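Pacheco Publishes Grip Pad Comparison, Advises Buyers to Wait Before Switching

For release in September

Pacheco, the independent test shop for handling equipment, today put out the results of its comparison of two rubber pad sets for hand-held grippers. The short version is that the newer and dearer set did a little better on some jobs and worse on others, and that Pacheco does not think the difference justifies the claims that have been made for it.

The two sets are the Undley, a textured pad sold for general use, and the Ziltulside, a softer pad that its maker promotes as suitable for "any object in the home." Pacheco bought both at list price. Neither supplier paid for the work or saw the results ahead of release.

Testers made 1000 grasps with each set, using bottles, jars, cleaning tools and other household goods. The Undley pads dropped or badly shifted the object 155 times. The Ziltulside pads did so 100 times. On paper that is a clear win.

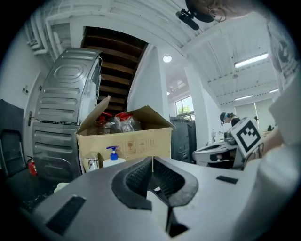
Eusebio Bustamante, who ran the comparison, is not ready to call it one. "Most of the gap comes from small smooth containers," he said. "Take those out and I would have trouble telling you which pads I had on. With long handles the soft pads were worse. If you sell something as good for any object, I get to pick the object."

Bustamante also questions how much of the result belongs to the pads at all. The grippers were held by people, and people adjust. A tester who feels a jar start to slide will squeeze harder or tip the wrist, often without noticing. Pacheco tried to limit this by rotating testers and by not telling them which set was fitted, but the Ziltulside pads are soft enough that several testers guessed anyway. A robot arm would not make those corrections, and Pacheco has no arm results to offer yet.
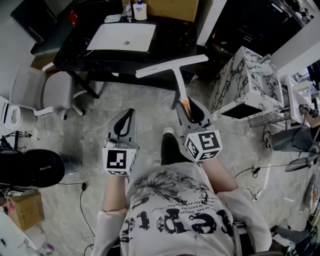

Long-handled tools deserve a section of their own in the full report, as they gave both products the most trouble. A light object with its weight far from the jaws will turn in the grip even when it does not fall, and a simple count of drops misses that. A white T-shaped tool with a long crossbar, clamped by the shaft in one gripper while the other stays open, is a fair picture of the problem: the load hangs on one small patch of rubber. Of the failures recorded with the Ziltulside pads, 41 were of this kind.

Wear is the other open question. The maker of the Ziltulside says its pads will outlast standard ones. Pacheco saw nothing in this comparison that supports the claim and nothing that rules it out, and it has asked for the data behind it. None had arrived by the time this release was written.

Pacheco's advice to labs and small shops already using Undley pads is to keep them for now. Buyers who mainly handle small, smooth containers may find the softer pads worth a trial on one pair of grippers.

A second round, called Tadham, will repeat the same jobs with the pads mounted on a fixed arm. The full report, with the failure log for every grasp, is available from Pacheco on request.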